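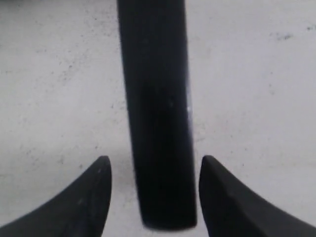
Yurani Taipe wrote to me that her gripper closes fine on the bench but grabs too early once it is on the arm, and she asked if she must change the fingers. Please don't change them yet. On our Distov cell at Condville the same fault was only a wrong open position.

You need the Kerr pendant and a 2 mm hex key.

1. Put the cell in manual mode and lock the door switch.

2. Open the gripper fully and bring the black cylinder between the fingers at slow speed. Look at the wrist camera view. There must be a gap on both sides. If one finger touches, stop and move the arm sideways, do not force it.

3. Read the open position on the pendant. Ours showed 1331 and the correct value for these fingers is 2267. Write down the old number before you type the new one.

4. Close slowly, until both fingers touch. If one comes first, loosen the screw of that finger, let it settle, and tighten again.

5. Save, switch off, switch on, and read the value again. In March I forgot to save and did all the work twice.

The wrist view is a little soft at this distance. For checking the gap it is enough, so I leave the focus as it is.

If the value is lost again after restart, the memory battery is probably weak.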